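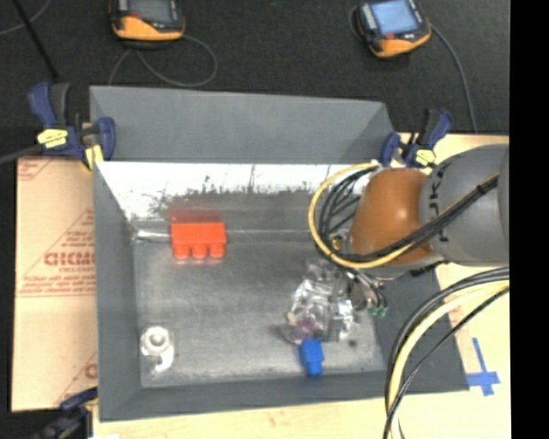
Nazanin Kordestani, applications engineer, Stirnham

Home | Products | Services | Gallery | Contact

Keletti bin-picking kit: gallery

Keletti is a retrofit kit for sites that already own an arm and want it to pick mixed parts from a bin. The kit price covers the bin, the gripper end, the cable set and the control software. The arm, the table and the safety assessment are quoted separately. The configuration at the top of this page is listed under order number 2284.

Bin and test parts. Gray metal bin with sloping painted sides, held to the table with clamps. The red-orange and blue blocks are rigid with rounded knobs. The white plastic piece combines a ring and a hook. The crumpled item under the gripper is reflective, partly transparent and changes shape when handled – a standard difficulty for depth sensing. The scuffed inner wall also picks up reflections, so allow for this when setting detection thresholds.

Gripper and cabling. Lines run outside the arm, with slack left in a loop near the orange-brown arm section. External routing makes replacement simple but takes up space at the bin wall. Check clearance at all four corners before the first automatic cycle.

Trial service. Customers may send up to 17 part types for a paid trial. Each type is run for 100 attempts, and the report lists every missed pick with its cause. Simin Heydari schedules the trials. The next open period is February.

Shares 349 | Comments 17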